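Small restaurants should print shorter menus. I ate at Fonitis in April and was handed a list of 91 dishes. The kitchen had two cooks. My lamb was dull and the beans came from a tin.
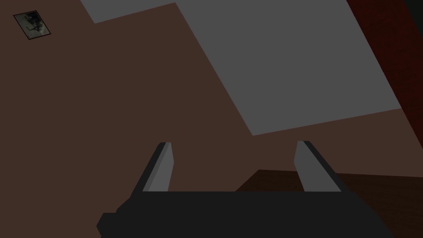

Compare Derus, where Sawsan Daher offers 17 dishes and changes 3 of them each week. Her lentil soup has cumin, lemon and not much else, and I would cross town for it. Regulars complain when the stuffed cabbage goes — they still come back.

Owners tell me diners want choice. I think they want dinner.

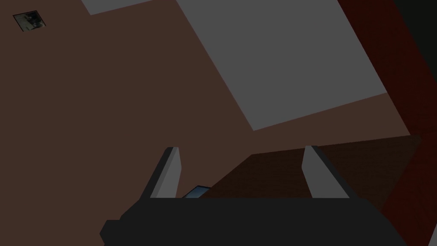
A simulated room, with the two light grey fingers of a gripper.

Fonitis could drop the pasta tomorrow. It could lose the curries as well, and keep the grilled fish.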